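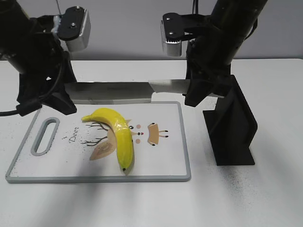

Long knife, white board, one banana.

Home Kitchen Garden People Archive

Talking knives with Sille Vestergaard

By Beverley Lambert

I own a drawer full of terrible knives, and I took two of them with me when I went to see Sille Vestergaard at her sharpening shop in Niscombe. I figured it would break the ice. She ran her thumb sideways over the first one, made a face, and asked me how I'd been getting through onions.

"Pushing," I said.

"Everybody pushes," she told me. "Then they come in with a bandage and say the knife was too sharp!"

Sille learned the trade from an uncle who sharpened shears for the wool mill over in Clernstead, back when there was one. She hated it at first (cold water, sore wrists, the smell of the stones) and left to do bookkeeping for four years. What brought her back was a box of her grandmother's carving knives. "I did one on the kitchen table, just to see if I still could. I looked up and it was dark out."

These days she works on an old Pichler wheel that she talks to when it squeals, and she finishes everything by hand. Last November was her busiest month ever, 291 blades, nearly all of them from people getting ready to carve a turkey. "They all come in the same week. I tell them, come in the summer, I'm lonely in the summer!"

I asked what the rest of us should be doing at home, and she got going before I'd found a clean page. Wash the knife by hand and dry it right away. Keep it out of the drawer, or at least put a cover on it. Glass cutting boards make her want to cry. "Wood is nice, plastic is fine, glass is a plate. Would you saw on a plate?"

And the pull-through gadgets? I have one, so I was hoping for mercy. She shrugged. "It's like cutting your own bangs. Some days you get away with it."

We drank a lot of coffee after that and wandered off onto other things, like her choir, and whether anybody needs a bread knife longer than their arm. She thinks not. I bought one anyway at a yard sale years ago and I'm keeping it.

My two knives were done before I left. I cut up a tomato as soon as I got home, then another one, and we had a lot of salad that night.

Contact us | © Vokadum Weekly | Back to top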